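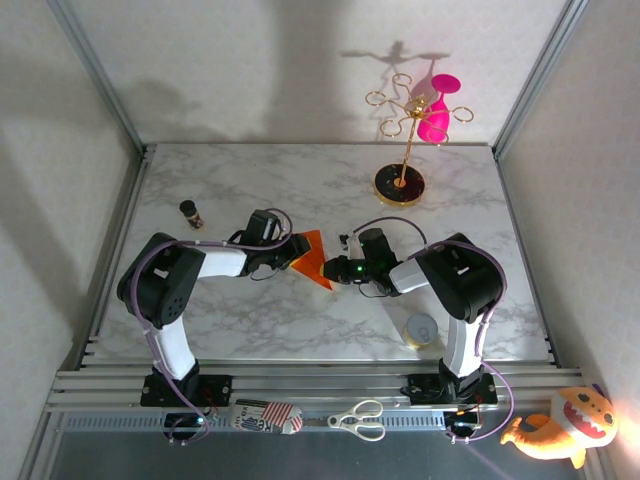

Setting Up the Two-Arm Bench

Prollasora Shared Workshop - Bench Guides
Revised 8/22/18

Scope

This guide covers the assembly and first use of the two-arm bench. It is intended for members who have completed the general workshop induction and who wish to build a similar bench at home. Members who only wish to book the existing bench should read the section on first movements and the section on leaving the bench.

Before You Begin

The enclosure must stand on a level floor and must not be moved once the arms are fitted. Walls are required on three sides. The front remains open for access. A plain, pale wall finish is recommended, as strong colours make it harder to judge the position of the grippers.

Corner posts should be cut from aluminium extrusion and checked for square before any panel is attached. Please allow 60 minutes for this stage.

Fitting the Rail and Arms

1. Lay the rail along the near edge of the tabletop and tighten its fixings by hand only.
2. Place both mounting plates on the rail. Each arm has its own plate, and the two must not share bolts.
3. Set the plates far enough apart that each forearm can reach the middle of the table without passing over the other base.
4. Bolt the plates down, then return to the rail and tighten it fully.
5. Lift each arm on to its plate. This is a task for 2 people.
6. Fix one control board beneath each base. Do not stack the boards.

Cables

The cable to each gripper should be left in a generous loop. A cable that is pulled tight when the arm is folded will fail when the arm is extended. Move each arm by hand through its full reach, with the power off, and watch the loop throughout. If the cable catches on the shoulder joint, release it and begin again.

The vent holes at the shoulder must be kept clear. Tape should not be used anywhere on this joint.

First Movements

Load the Rorik control program and select the slow profile. The speed limit in this profile is 3000 steps per minute and should not be raised during the first session. Run one arm at a time until both have returned to rest without a fault.

The first joint exercise is the paper hold. Fold a sheet of stiff paper or thin card into a rough triangle and bring the grippers together in the middle of the table, facing one another, so that both hold the piece between them. Bright paper is easier to follow than white on a pale tabletop. Close the grippers in small stages - the card should be held without being crushed.

Repeat the exercise 7 times before moving on to the Marinho lifting routine.

Leaving the Bench

Return both arms to rest, close the control program and switch off at the wall. Faults should be entered in the Aklow log before the next booking begins. The bench will next be closed for servicing in October.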